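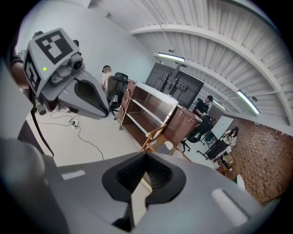 **n_makhubela**

The Trukudier online consultation closed in January with 1,043 comments from a district of 2,688 registered households. My concern is with the receipt of those comments. The portal gives no signal as plain as the small green light glowing on the marker cube, and a resident who presses "Submit" is returned to a blank form. Several members report having submitted twice. I ask that the duplicates be identified before the figures are cited again.

**gpaiva_amaral**

> I ask that the duplicates be identified

I do not agree that this is the main fault. The Skurnura platform merges identical entries from one account. The larger difficulty is that comments were accepted for only 21 days, and residents without a home connection depended on library hours.

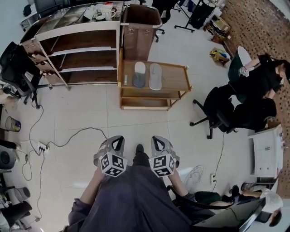 **bimimby_reader**

May a resident still submit a comment on paper?

**n_makhubela**

Paper comments are accepted at the district office for 30 days after the online form closes.

**gpaiva_amaral**

That rule appears on page four of the notice and nowhere on the portal. I maintain my objection.

**n_makhubela**

Noted. The merging of entries does not cover residents who opened a second account, and my request stands.

Nokuthula Makhubela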